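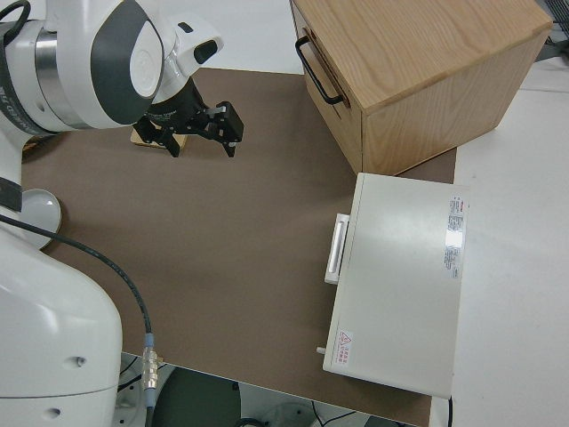

## Kitchen table layout, July

Second go at the counter set. The brown sheet stays down for all of it. I tried the bare white table first and the pale things got lost on it, the plates worst of all.

Wooden cabinet goes back to the far side with the drawer handle facing in. It had crept forward over the last few sessions and you couldn't get a hand between it and the oven. I put pencil marks on the underside of the sheet for the cabinet corners. Please don't rub them out when wiping down.

The drawer itself sticks in damp weather. Rubbed candle wax along both runners and it slides better, though it still catches near the back. I haven't sanded anything. If it's still catching next month I'll take it out and have a proper look at the runners. The Toltow catalog lists a replacement drawer, but it costs nearly as much as the cabinet.

Oven: unplugged, and it stays unplugged for layout work. The warning sticker and the label are both still on, leave them. The crumb tray had burnt bits in it from the toast trials, so it got 30 minutes in hot water and dish soap, then a scrub. There's a brown patch in one corner that isn't coming off. Don't go at it with steel wool.

## Dishes and where they live

The mug tree gets the teal mug and the pink one. Same height, one each side of the post, or the whole thing leans. It leaned anyway before I glued felt under the base (Clandov sheet felt, the thick kind). Still a bit tippy if you pull a mug straight out toward you. Lift first, then pull.

Corn is for the basket. We used lemons last time and they rolled every time the table was bumped. Corn stays put.

Plates are a mixed lot from the Navarro box. The yellow one is slightly thicker at the rim than the others and needs a wider slot in the rack. I widened one with a file and rounded off the edge so it doesn't scratch. That slot is now the yellow plate's slot and nothing else should go in it.

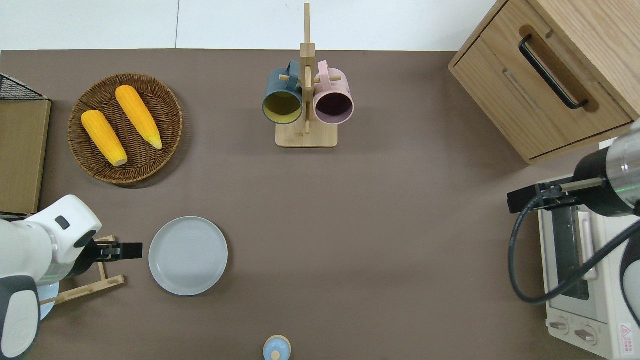
What do you do with the small lidded jar between sessions?

Wash it with the lid off, dry both pieces, and put it away with the lid resting loosely on top. Closed tight it picks up a stale smell in 2 days.

## Dish rack

The rack took most of the afternoon. One slat had worked free at the bottom and the plates were tilting more than they should. Took the old glue off with a knife, put in new wood glue (Brustden, the yellow bottle) and clamped it. Left it 3 hours before loading anything. The bottle says less, but it was humid and I didn't trust it.

Gave the whole rack a coat of mineral oil afterward. It drinks it up fast at the slat ends, so go back over those after the first coat. Wipe off whatever is left sitting on the surface or it'll print rings on the brown sheet. I know this from the last sheet.

Loading order that works:

1. Yellow plate first, in its own slot.
2. Pale blue plate in front of it.
3. The other pale plate stays flat on the table until it's wanted.

Putting all the plates in at once makes the rack heavy on one side, and then it walks when you knock the table.

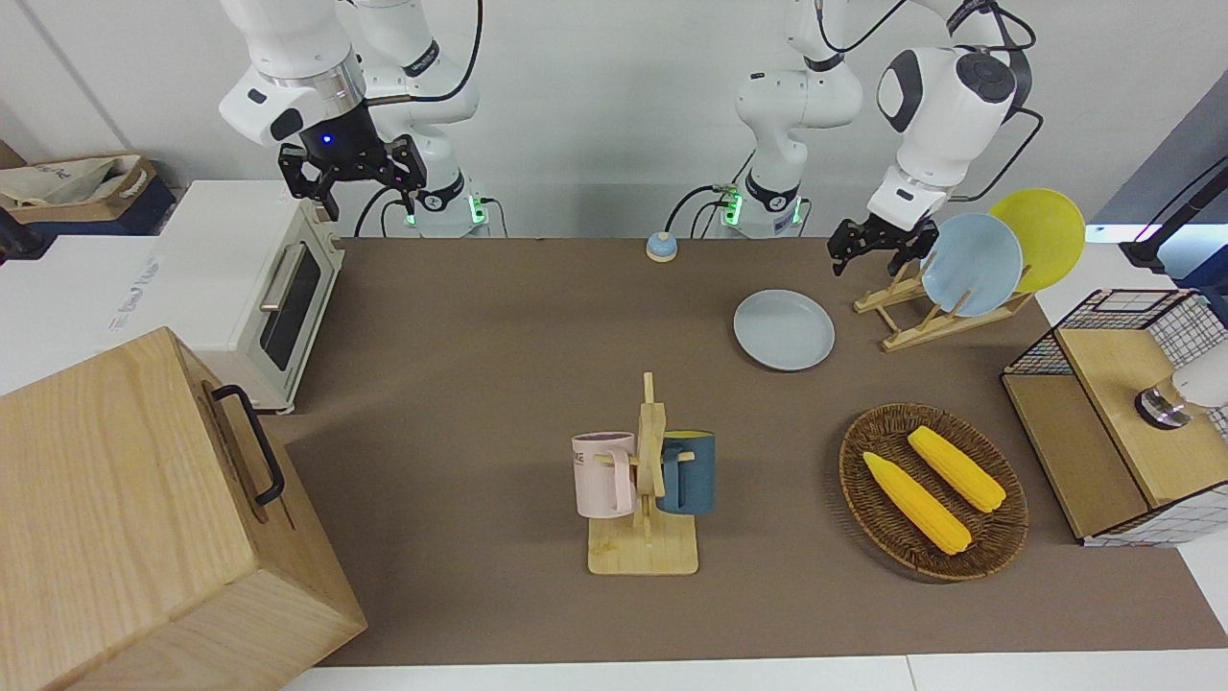
Same reason I moved the rack toward the back. It had been near the front edge, where sleeves catch on it. At the back there's still room to take a plate out at an angle without hitting the mug tree.

The basket can move around as needed. It has a few broken ends of wicker on the underside that snag the sheet, so pick it up, don't drag it. I clipped the worst ones and will do the rest when I find the small cutters.

Measured the clear run of table left over once everything was down: 61 cm at the narrowest. Enough for one plate and a mug side by side with a hand around each. I'd like more but the cabinet would have to go, and we need the drawer.

Still to do:

- more felt, we're down to offcuts
- second coat of oil on the rack, ends only
- check the pink mug for a hairline near the handle - might only be glaze
- new pencil marks for the oven feet
- ask whether the black wire basket is staying or going back to the shelf

Stopped at 5:30. Glue bottle is back in the cupboard, oil rag is hanging flat outside to dry.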